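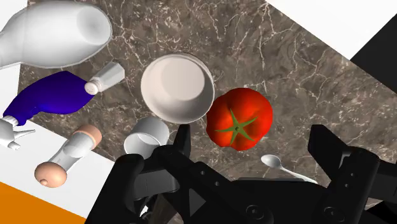
**So does a robot on the line mean fewer people in the kitchen?**

Fewer at the sorting table, same number on the payroll. For now, anyway. At Zevden, the catering outfit in Lindsay, two people moved off clearing and two new jobs opened upstairs in the room everybody calls the booth.

The booth is where Bezawit Endale works. She did dish return for years. Trays in, trays out, wrists gone by December. Now she sits in front of a screen and watches a simulated arm practice on a make-believe counter before the real one downstairs gets the same job. Bowl, cup, spoon, pepper mill. A tomato. A spray bottle mixed in with the dinnerware, as there is on any real counter at closing time.

"First week I kept reaching out to grab stuff," she says. "My hands didnt know they were off duty."

Her job is mostly saying no. The program, called Pudo, suggests an order for picking things up. She goes through it. Cup on its side, does it grab the rim or the body? Spoon flat on stone, does it slide? If she doesn't like the plan she sends it back with a note. The notes are short. "Too hard on the tomato." "Why the shaker first?"

Last month: 441 notes. Management loves that number. She shrugs at it.

Downstairs is less cheerful. Arlo Wojcik still works the floor next to the machine, and what he misses is the talk. Used to be four elbows at that table and a radio. Now there's a yellow line on the floor he can't cross while the arm is moving, and you can't really chat over a yellow line.

He's not against it. His back is better, he says so twice. But the pace changed. The arm doesn't slow down after lunch, so the racks come at him steady, and the little breathers he used to get are gone. He asked for them back as real breaks. Got one, ten minutes, midafternoon. Still asking for the other.

Dexter Ridgeway runs the shift and bought the system from Bendov, a supplier he'd never heard of untill a trade show. What surprised him was the training bill. Not the arm. The people. Booth work pays more, so everyone wants in, and there are only two chairs.

Who gets a chair? Seniority, at first. That caused a fight. Now it's a sign-up and a tryout, and Hollis Hutchins, the oldest hand on the floor, failed the tryout and then passed it a few weeks later. He won't discuss the first one.

Endale is teaching him the notes. He writes long ones, whole paragraphs, where the bowl ought to go and what sits safely beside it. She used to trim them. Lately she sends them through as is.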